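Home Guides Workshops Bookings Contact

How to Book and Prepare a Shared Workroom at Grolmont

This guide is for residents and local groups who wish to use a shared workroom at the Grolmont centre. It covers the booking, the preparation of the room and the steps to be taken before leaving. Users of the Pustmont annexe should follow the same procedure, but must collect their key from the Morris Street desk.

Before you book

Decide how many benches your group needs and whether the work will produce dust. Sanding, sawing and grinding are permitted only in the ground floor room. Groups new to the centre must attend a short induction, which is held at the start of each session and lasts around 2 hours.

Making the booking

1. Ask the desk for form 1104, or complete the same form at the library in Hulach.
2. Enter the name of the group, the room wanted and the hours required. Setting up and clearing away must fall within those hours.
3. List any mains equipment you intend to bring. The combined load on one bench circuit must not exceed 2000 watts.
4. Return the form to room 107. A written reply will be sent to the address given.

Bookings for May open early and should be made as soon as the dates are known.

Preparing the room

Sign the register before unlocking any cupboard. Check that the exits are clear and that the fire blanket is in its holder. Place benches so that a person can pass behind anyone who is seated. Leads should run along the wall or beneath the bench and must never cross a walkway. Do not plug one extension lead into another.

Examine each plug and cable before use. Any item with a split cover or a loose pin should be labelled and handed to the desk. 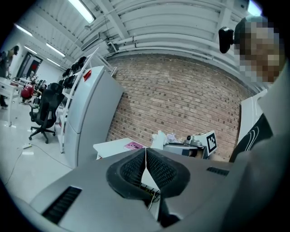
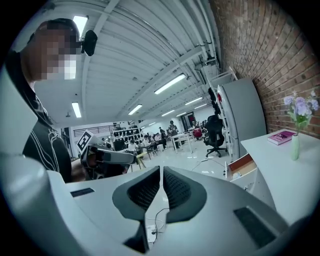

Author: Grolmont Workrooms Office

Before leaving

Switch off each item at the socket, then remove the plug. Sweep the floor, return hand tools to the marked drawers and take all waste with you. Enter any damage in the register, however slight. The key must be returned in person by the hour shown on your reply.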